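Notes for the Ancombe talk, September 2025
Planner / perception handover, the laundry job
Slot is 15 mins plus questions. Don't run over like last time.

Start. Skip the company bit, one line only. Kondwood does the arms, we do everything that runs on them. Mabula is our planner, Loteck is the perception side. Two separate programs that have to agree about the world. Most of this talk is about when they don't.

Say up front: not a learning talk. There is a learned part (grasp picking) but I want to talk about the plumbing round it. Anyone hoping for big models can go and get coffee now.

The job. Basket on the floor, front loader, two arms. Pick item, lift, put through door, repeat until basket empty. Sounds like one loop. Was one loop, in March. One big script, 200 lines, everyone afraid of it. Show of hands, who has one of those.

Why cloth is horrible for a planner. A mug has a pose. A shirt on a pile doesn't have one in any useful sense. Ask Loteck "where is the shirt" and the answer is a blob, and the blob changes shape the moment you touch it. So old setup: perceive once, plan whole path, run it. By the time fingers close the plan is about a pile that isn't there any more.

Pause here. Let that land, then on to the fix.

Fix one, stop asking for objects. Loteck now sends grasp candidates, no item names at all. Each one is a point, an approach direction, a score and a time stamp. The planner doesn't need to know if it's a sleeve or a pillowcase. It needs to know if it can get there and how old the number is.

Time stamp is the bit people skip. Spend a minute on it. We throw away any candidate made before the last contact with the pile. Very blunt rule, worked straight away, wish we'd had it a year earlier.

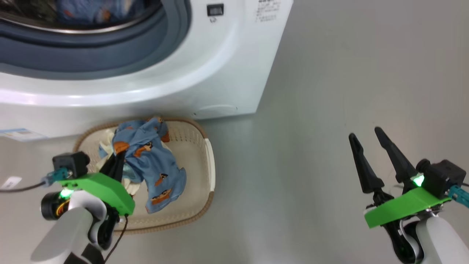

Fix two, who owns which arm. We used to plan both arms together, all joints at once. Slow, and when it failed it failed for both. Now each arm has its own little state machine and there is a shared booking table for space. Want the volume over the basket? Book it. Want the doorway? Book it. Other arm waits or does something else somewhere else. Same idea as locks in any threaded program, and yes you get deadlocks, same as any threaded program. We had a lovely one, left holding basket waiting for door, right holding door waiting for basket. Both perfectly polite, stood there for ever.

(If people laugh, tell the timeout story. If not, move on.)

Answer to deadlock: bookings always taken in the same order, door first and then basket. Plus they expire. Boring. Boring is fine.

Fix three, wrist cameras versus head camera. Head view is good for the big picture, bad once an arm is in the way, and an arm is always in the way. Wrist views good close up, useless for where the machine is. We tried merging all 3 into one cloud. Calibration drifted, cloud grew ghosts, planner dodged things that didn't exist. Now split by phase. Head camera picks the rough region, wrist camera does the last bit of the approach, and we don't merge at all. Hand over once, never hand back mid grasp. If wrist disagrees with head by more than the limit, abort and go up and look again.

Mention door seal. Soft, dark, depth readings on ours are rubbish there. We don't trust perception for the rim, we fit the opening as a circle from the good points and keep a margin. Someone WILL ask about this, answer is yes, margin is hand tuned, no I'm not proud of it.

Tooling. Don't rush this, it's the bit they can take home. Every run writes one log with both programs' messages on the same clock. Replay tool lets you swap the planner and feed it the old perception. Found more bugs on a desk with replay than we ever did stood next to the robot. 2 rules for logs: log what you decided not to do, and log why. "Candidate dropped, stale" is worth more than a page of joint angles.

What still breaks
- two items tangled, comes up as one, jams in the doorway
- thin stuff at the bottom of the basket, fingers hit plastic and the force check trips
- basket itself gets dragged. Planner thinks its bolted down. Tracking it is on the list
- restart after an abort with cloth still in the gripper. Worst code we have

Questions likely: why not one arm (reach, and holding the basket still later on). Why not end to end (we might, we'd still want the logs). Is it open (replay tool yes, once teh licence text is sorted, rest no).

Last slide is just the contact adress. Leave it up during questions. Get the clicker back from the desk.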